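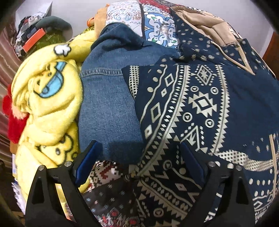
Dace Petrauskas had been to exactly one meeting of her local political club before she was asked to run it. She went for the food, she says, and stayed for an argument over the bus schedule.

"I sat in the back. A man next to me kept passing me notes about parking," she said. "By the end of the night I had signed up for two mailing lists and agreed to bring chairs."

She is now in her second term as president of the Wosden Neighborhood Democrats, which meets in the back room of the Chaiyaporn restaurant on Madeck Street. Doors open at 6:00 p.m. for dinner and the meeting starts at 7:00. We talked in July, in the hour before people started coming in.

The club has 34 paid members. Petrauskas would like more, but she is careful about promising growth.

"Every president says they will double the membership. I said it too, the first year," she said. "What we did was keep the people we had and get them to come more often. I think that was worth doing."

Much of her first year went to the bylaws. The old ones required a quorum of 24 for any endorsement vote, a number written when the club was larger. Twice the club invited candidates for school board, heard them out, and then could not vote. The second time, one of the candidates had driven in from Stasell with her two kids in the car.

"That was embarrassing. I called her the next morning to apologize," Petrauskas said. "She was nice about it, but she didn't get our endorsement in time for her mailer, and she lost."

The change passed over the summer after what she describes as a long evening. Ignacio Villanueva, who wrote the original bylaws, spoke against it. He wanted the number kept high so a small group could not take over the club on a slow night. The compromise was a lower quorum with 7 days' written notice before any endorsement vote.

"Ignacio had a point, and the notice rule is his," she said. "He still thinks the quorum is too low. He tells me so at most meetings."

Asked what takes up her time now, Petrauskas said precinct walks. The club covers the blocks between the library and the rail line, and roughly half of those doors are apartments with locked entries. Pádraig Horgan, the club's field organizer, has been writing to building managers since spring. Some have let walkers leave literature in the lobby. Others have not answered.

"In a locked building you need to know one person who lives there," she said. "So we ask members for names. It's slow work."

She is less interested in national races than people expect. The club hosts debate watch parties – Ketsara Rungrueang sets those up – but Petrauskas says the best discussion this year was over the library's evening hours.

"People had read the budget. They came with pages marked," she said. "We sent a letter to the council and four of us spoke. They restored one evening out of the two."

She does not plan to run for office herself. Her term ends in January, and she hopes to see at least two people compete for the job. Amnuay Sriwong, the current vice president, has said he is thinking about it.

"I'd like him to have an opponent," she said. "I'd like there to be speeches."

By then the first members were at the counter ordering, and she got up to set out the sign-in sheet.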